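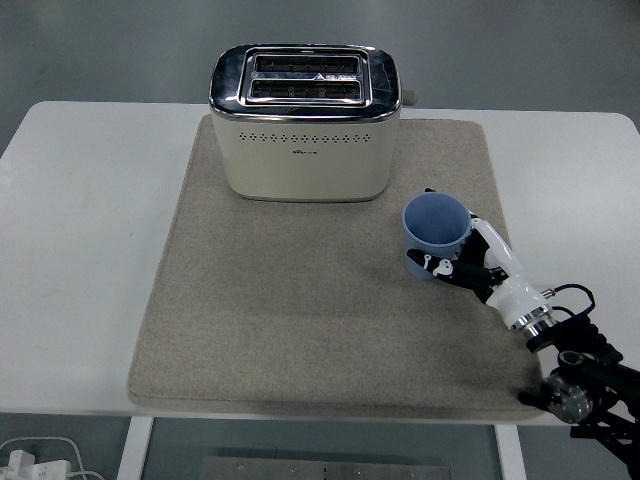
# Drerora breakfast corner

Notes and data card for the small-appliance part of the Drerora household set. Please read this before you use the files, also if you know the older Lollthorpe version.

## What is inside

The set covers short breakfast tasks on a table: toaster, cups, plates, bread. Every clip begins with the objects already on the table and ends when they are in the place that the task sheet asks for. There are 1000 clips in the main part. A further 65 are kept apart for checking and should not be mixed in.

## The table

- White table, rounded corners, kept clear except for the objects of the task.
- Beige felt mat on top. It holds things still and takes away the glare around the toaster.
- The mat is not centered by measure. In some sessions more of the white table is free on one side.

## The objects

| Name in the files | Object | Remarks |
|---|---|---|
| `toaster_cream` | two-slice toaster, cream with chrome top | lever at the side, long slots |
| `cup_blue` | light blue plastic cup | narrower at the base |
| `plate_small` | small plate | only in the bread tasks |
| `bread_toy` | slice of bread, soft foam | never real bread, because of crumbs |

The chrome top of the toaster gives strong reflections. If you make masks by color, this area will cause you trouble. We tried a matte spray on a second toaster, but it looked wrong and we left those clips out.

The cup is stored under one name only. In the Lollthorpe version it was called `mug_blue`, although it is a cup. The old name is still accepted by the loader.

## Tasks

1. Move the cup next to the toaster.
2. Move the cup away from the toaster, to the free side of the mat.
3. Put bread in the front slot.
4. Put bread in the rear slot.
5. Press the lever down.

"Front" always means the side nearer to the viewer. The toaster is never plugged in during the lever task.

## Folders

```
drerora/
 main/
 check/
 tasks.csv
 objects.csv
```

## Known problems

- 28 clips have the wrong slot in `tasks.csv`. They are marked `slot_unsure`.
- The small plate is missing from `objects.csv` in the Orka copy.
- File names with the letter í (from the Vídalín sessions) can break on old systems. Please rename them after unpacking.

## Changes

- **December:** cup renamed, check part separated.
- Before that: no list was kept, sorry.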